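**Ticket 136 - Orange fingers vs. the old pads, wrist camera view**
Opened by: Oleksandra Tymoshchuk
Date: 26/06/2019
Status: open, going well!

Swapped the Lanix pads for the orange printed fingers this morning and ran the block-to-tray job on both. Same arm, same Plullell controller, same grip force. The old pads kept twisting the block on the way up, so I was keen to see what a stiffer finger would do (very keen, Vaughan will tell you).

First go, the controller threw a width error at start-up. It still had the old finger offset stored. Cleared it, re-homed the gripper, error gone. I love it when it's that simple.

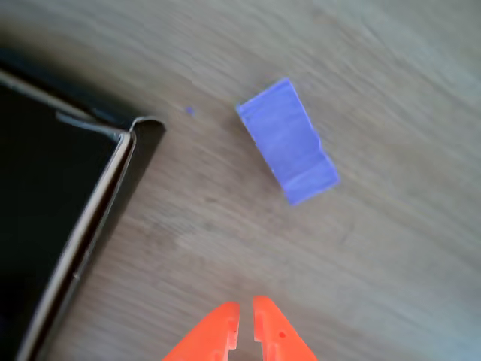

*Wrist camera, orange fingers open a small amount, blue block ahead and black tray to the left.*

The new tips show up beautifully against the table, and the colour makes lining up by eye so much easier. The block sits at an angle to the fingers, so the wrist has to turn before it closes. That's where the two sets really differ - the pads forgave a bad angle and these don't.

**Vaughan Maihi:** Try 2 degrees less on the wrist turn. Worked a treat on the Pomare arm.

**Oleksandra:** Done, much better centred. Leaving this open until I've rerun the pads with the same change. Log is saved under run 1,372.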